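The day the left gripper quit

I'd set aside a February afternoon for the power strip job, which sounded like the easiest thing on our list. Two hand-held grippers, one vanity table, a plug and a strip. Lovely.

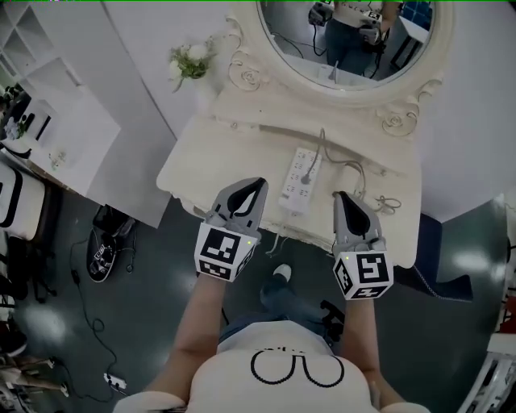
What went wrong at take 42

We'd been going along happily until then, and I was feeling rather pleased with myself. Then the left fingers closed on the plug and simply stayed closed. I let the trigger go, squeezed again, let go again – nothing! I'm a bit embarrassed to say I gave it a good wiggle, with the plug still halfway into a socket, and that's the part I keep thinking about.

Aníbal Ríos switched the strip off at the wall and had a proper look. A tiny screw had worked its way out of the trigger linkage and jammed it. He had it freed in two minutes, but we threw out everything from the last stretch anyway, as the fingers had probably been dragging for a while.

So now the wall switch goes off before anyone tugs at a stuck gripper, me included. I've also put a dab of thread locker on both triggers, and I'll check them again next week.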